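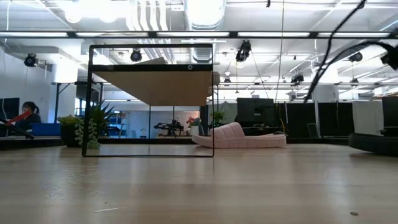

2. What we were trying to find out

Our group was asked whether potted plants make a shared workroom better to work in. The claim gets repeated a lot, mostly by people who sell plants. Fongchan Yimyam found a page from a supplier called Plodidine that promised "calmer, sharper teams" and gave no source. We started from there, and not in a generous mood.

The Burkby room has pale wood tabletops, a white wall, a glass partition and a tall standing table. The greenery is mixed: a leafy plant in a dark round pot, one with tall spiky leaves, a trailing succulent like a string of beads, and some small pinkish-red flowers. None of it was picked for a study, and that is our first problem. We can't say which plant did what, if any did anything.

3. Method

We ran the survey for 5 weeks, ending in February. For 2 of those weeks the plants were moved out to the hallway. Around 70 people filled in the form, which asked about mood, noise and how long they stayed.

4. Results

Mood scores barely moved. People stayed a little longer with the plants in, but those were also the weeks before the Bratberg deadline, when everyone stays longer. Several comments were about glare from the overhead lights on the tabletops — a complaint we hadn't asked for and probably the most useful thing we collected.

5. Doubts

Anyone could see when the plants were gone, so the answers may only show what people think they should say about plants. Lý, our other test room, was dropped after its forms went missing. We would not spend money on the strength of this. We would look at the lights first.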